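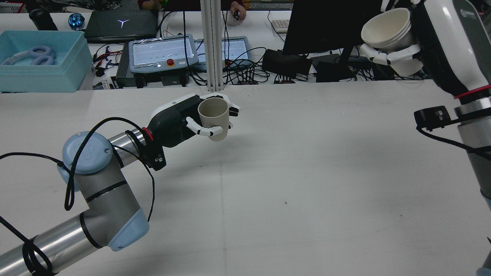
*A paper cup, held. June 2019.*

## The Corn Exchange at Udska

Ten to six and the doors still shut. Macarena Sarmiento had the wrong key. Two keys on the ring, both brass, both for the old grain doors on the river side, and the river side was fenced off.

Behind her, the Grendinora supporters. Scarves, drums, a man in a green cape. They'd been promised a house for the tournament. Somewhere to sing, somewhere to eat the salty little pastries, a big screen under the glass roof. The posters said Six O'Clock, Corn Exchange, Free Entry, All Colours Welcome.

"Is it open?" said the cape.

"Very nearly."

She phoned Kohei Tanabe. It rang out. She phoned again.

"I'm in the tower," he said. Breathing hard. "Why are you phoning me in the tower?"

"Front key. You've got the front key."

A pause. Wind in it.

"Oh," said Kohei.

334 steps. She'd climbed them once, for the licence inspection, and been sick in a fire bucket at the top. Kohei went up every evening to wind the clock and liked it. He'd be down in twelve minutes if he hurried and he had never in his life hurried on stairs.

"Drop it," she said.

"Sorry?"

"Drop the key. I'll stand back."

"It's a two-hundred-year-old key, Macarena."

"Then it's used to things."

She moved the crowd back to the tram stop. Arms out, like herding geese. The cape helped. Somebody's kid asked was the building going to fall down and somebody's grandmother said not today, love. High up a sash went and a small pale arm came out over the clock face.

It took ages. Then a crack on the cobbles, a spark even, and the key skidded under the Noguchi van.

Of course there was a van. Noguchi Catering, hazards on, parked where it always parked, and the driver off having a smoke in the arcade. Macarena got down on her stomach in her good jacket. Oil, a dead pigeon, a flattened toque in Hellinura colours. Hellinura were out already, lost both their games. Poor toque. She hooked the key with a drumstick the cape passed down to her.

Bent. Only a bit. She put it across the kerb and stood on it.

Four minutes to.

The lock took the key and thought about it. The thing with that door, you had to lift and lean, lift and lean, there was a worn place in the oak at shoulder height where everyone since the grain merchants had leaned. She leaned. Nothing. She leaned again and swore at it in her mother's langauge and it went, all of a sudden, and she fell into the hall on her knees.

Quiet in there. The evening coming down through the roof in long dusty bars. The stalls dressed, the flags up, 600 chairs in rows she'd set out herself the night before with her shoes off. The old prices still painted on the pillars. Barley. Rye. Oats, best. She'd grown up three streets off and never been let inside till she was nineteen, when the bank had it, and you had to whisper. Then the bank went and it was nothing, pigeons, and there was a vote about a parkade.

She'd have liked a minute.

"Is it open?" said the cape.

"It's open."

They came in past her on both sides. The drums first, too loud, and then the roof gave it all back and they heard themselves and got louder. The limit was 1,000. It was on the certificate, and she'd meant to stand at the door with the clicker, and the clicker was in the office and the office key was

Well. It was with Kohei.

He turned up at ten past, grey in the face, holding the banister after the stairs had finished.

"Did it break?"

She showed him. He turned it over and ran his thumb along the bend.

"That'll never lock again," he said.

"So we don't lock it."

"We have to lock it, it's in the agreement. Eleven at night, locked, all lights off."

"Kohei. Who's going to steal it?"

He looked up at the roof, at the flags, at the man in the cape standing on one of her chairs with a pastry in each fist. Kick-off in a minute. The screen flickered blue then green, and the noise went up like something thrown.

"I didn't finish winding," he said. "I'd done the strike side. Not the going side."

"Meaning what?"

"Meaning it'll stop. Round nine, I'd say."

She thought about eleven o'clock, and the agreement, and what it said exactly. When the clock shows eleven. She'd typed it herself in March, at the kitchen table, in a rush.

"Sit down," she said. "You look awfull. I'll get you a pastry."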